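About Carrilho Workshop

We are a shared workshop for people building household robots. Members bring their own arms, bases and controllers; we supply benches, power, a machine room and a common simulation setup so that a design can be tested before anyone cuts metal.

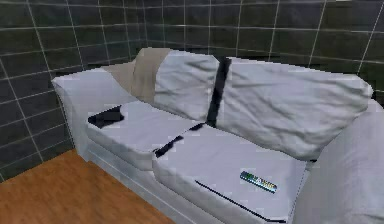 The standing project is Wavholm, a mobile arm meant to find small things in a living room and bring them to a person who cannot easily bend or reach. It has been in progress for three winters. The base is on its second revision and the gripper on its fifth. Most of the remaining work is in perception and in planning reaches over soft furniture, where a remote control on a seat cushion is a harder target than the same remote on a table. Cushions block the approach from the back, armrests block it from the side, and the depth data around dark gaps between cushions is poor.

How we work

Every change to the planner runs in simulation first. The room set holds 400 layouts, with wall finish, floor, furniture and target placement varied separately. A full pass is 1,644 trials and runs overnight on the workshop machine. A change that lowers the retrieval rate on the full pass is not loaded onto hardware. Renders are kept at low resolution on purpose -- the onboard camera is no better, and training on clean pictures cost us most of a year.

Hardware sessions are on Thursday from 6 p.m. The test area is laid out with tape on the floor, and the emergency stop is checked by two people before the arm is powered. Joint speed is limited to 40 percent of rated maximum whenever someone is inside the tape.

Related projects

Prusum is the gripper. Two fingers, printed shells over aluminum links, one motor, current sensing for contact. Drawings and the parts list are on the shelf by the lathe and in the members' repository.

Narstead is the room generator. It began as a script for placing boxes on a plane and now handles upholstery, throws and loose objects. Fabric is still rigid in the physics. A cushion that gives under a finger is the next item and has been for some time.

Membership

There are 13 bench places. Members have access every day from 8 a.m. to 10 p.m. and may store one project on the racks. New members complete the machine induction and one supervised hardware session before working alone. No programming background is required for mechanical work, and the reverse also holds.

The next intake is in November. Write to the workshop address with a short note on what you are building and what tools it needs. Battery packs above 48 V are not accepted at present -- the charging cabinet is not rated for them.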